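Week 6 handout: the stall that wasn't a stall
Robot Faults and Safety, notes by Vasiliki Psarras

I promised I'd write up the Rirkiten fault properly, so here we go, and apologies to anyone who already heard me grumble about it in the corridor!

Quick recap. We had a pair of arms doing a tidying routine, and the left one kept stopping dead with an overcurrent error on the wrist. Deepak blamed the motor. I blamed the motor too (sorry, motor). We swapped it, ran 58 cycles without a murmur, and then it did it again.

What we should have done first was read the log. Javiera did, and she spotted that the current crept up for a good while before each trip. A jammed gear tends to show as a sharp spike. A slow creep is more like something pulling harder and harder, and in our case it was a cable tied too tightly at the wrist, so every big turn stretched it a bit more.

Now the part I really want you to remember — Deepak had cleared the error from the keyboard while my hand was still near the gripper. The arm carried on from where it had stopped. I got a pinched finger and a fright.
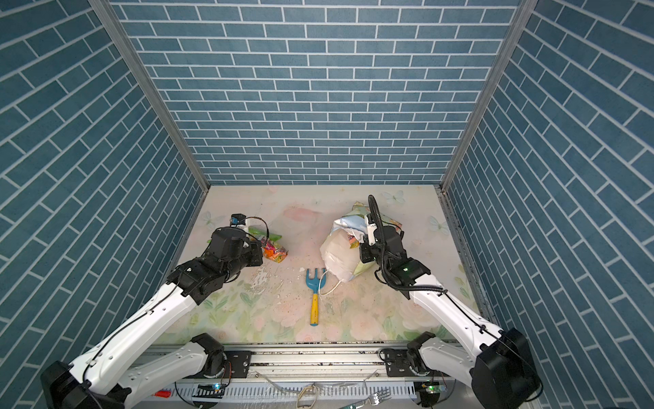

So, our rules for the lab sessions. Press the stop button before you reach in, every time, even to pick up a crumb. Whoever reaches in is the one who clears the fault. And leave enough slack for the wrist to turn fully both ways, checked by hand with the power off.

For next week, read the Trarkis log on the course page and mark where you think the trouble starts. Work in groups of 2 if you like. Witold has the spare cable ties.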